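How to Log a Roadside Attack Report

Bogdan Coman
Updated Oct 21, 2025

Applies to: incident desk, Clekamlow road security log

This page covers single reports of shootings, stone throwing, firebombs and explosive devices on or next to a public road. Checkpoint closures and demonstrations have their own forms. Read the whole page before you open a new record, because several fields lock after the first save.

Step 1. Check for an existing record

Search the log by place name and by date before you type anything. Search the day before and the day after as well. Night incidents are often reported under the wrong date, especially when the first account comes from a morning bulletin.

Try every spelling of the place name you know. The log does not match variant spellings on its own. If you find a record that fits, add your source to it and stop there. Do not open a second record and link the two.

Step 2. Save the source

Save the full text of the report with its address and the time you read it. Early reports are edited without notice, and the first version may be the only one that gives the road number or the direction of travel.

Save social media posts as a screen capture and as text. If the post is a copy of another post, look for the original and save that too. A post and its copies count as one source.

Step 3. Fill in the time fields

There are 2 time fields. "Event time" is when the attack took place. "Report time" is when the first source published it. Enter both in local time.

If the source gives only "overnight" or "in the evening," leave event time blank and choose the matching entry from the period list. Never copy report time into event time to get past the blank field warning. The warning can be dismissed.

Step 4. Set the location

Drop the pin on the road, at the point where the vehicle was hit. If the source names only a town, put the pin at the nearest junction on the road mentioned and set location grade to 3. If no road is mentioned, use the town center and set the same grade.

Grades are as follows:

1: exact point confirmed by dated footage or an official map
2: road and nearest junction known
3: town or area only

Footage used for grade 1 must show at least one fixed feature that you can match on satellite images. Road signs alone are not enough, as the same sign may be repeated along a route.

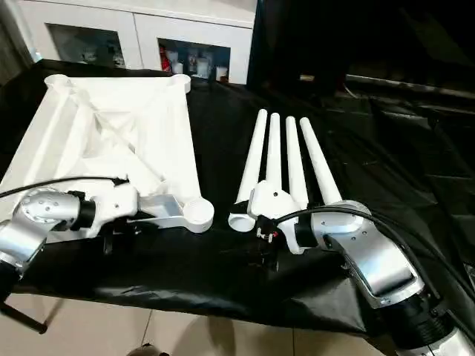
Step 5. Choose the attack type

Pick one primary type. If more than one method was used in the same attack, pick the more serious one and add the others as secondary types. A firebomb ranks above stones. Gunfire ranks above both.

Shots at an empty parked vehicle are logged as "gunfire, property." Use "gunfire, persons" only when someone was in or beside the vehicle. The owner's position or party goes in the notes and has no effect on the type.

Two attacks on the same road are separate records if they happened more than 38 minutes apart or if the sources treat them as separate. When the gap is unknown, open one record and tick "may be multiple."

Step 6. Enter casualties and damage

Enter only numbers that appear in a source. "Several injured" goes in the notes field, and the number field stays blank. A blank means unknown. A zero means that a source has stated no one was hurt.

People treated for shock are entered on their own line. Some outlets add them to the injured and others leave them out, which accounts for many of the mismatches we see between sources.

For vehicle damage, choose none, light, heavy or destroyed. Broken glass by itself is light.

Step 7. Enter the suspected party

Leave this field at "not known" unless a group has claimed the attack or an authority has named a suspect. Enter the claim or statement word for word in the quote box, followed by the name of the speaker. Do not shorten it.

Use neutral terms in the summary. Words such as "terrorist," "militant" and "resistance" may appear in the quote box and nowhere else.

Step 8. Submit for review

Set the status to "review" and assign a second reader. The Rosa queue takes records with one source. The Sason queue takes records with two or more. Records that involve a public official go to the Khan queue whatever the number of sources.

The second reader may change the location grade and the attack type. All other changes go back to the person who opened the record.

Step 9. Later changes

A record stays open for 17 days after review. New sources can be added during that time without approval. After that, use the correction form and give the record number, the field, the old value, the new value and the source for the change.

If an attack is found not to have taken place, set the status to "withdrawn" and explain in the notes. Do not delete the record.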